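Mirnska module: Mobile Manipulation
Handout 6: The cabinet task

Bring this sheet to the lab along with your notes on two-arm control. The work is done in groups on the office floor at Rarnotbridge, and you will need your logbook from the first session.

1. The task

The robot has to fetch a flat item from a low cabinet and bring it up to the level of the cabinet top. Opening the door is marked separately (see Handout 517). For this exercise you may begin with a door already open.

Plan the approach of both hands before you move either. The shelf is set back under the top, so a hand coming in too high will hit the front edge. Write down where each wrist will be when the fingers reach the shelf. 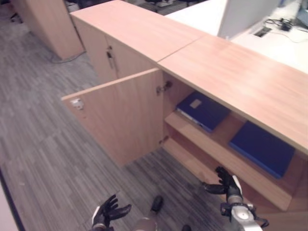 2. Holding a flat item

Thin items bend and slip if they are held at one point only. Use both hands on the lower edges, a short distance apart, with the fingers closed before you lift. Keep the grip force low to start with and raise it in small steps. Log each setting, including the ones that fail.

Let the upper part of the item come to the wood first, then bring the arms forward.

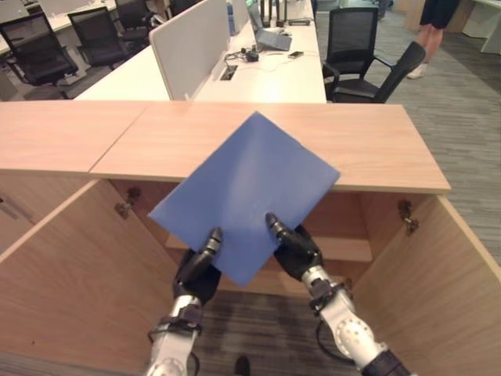
If one hand loses contact, stop both arms and go back to the last saved pose. Do not try to correct with the other hand alone.

3. What to hand in

One report per group, saved under your group name (Fesberg or Marinho), with the joint logs attached. Reports without logs will be returned unmarked. The lab is open until 5 pm. Questions about the software go to room 708.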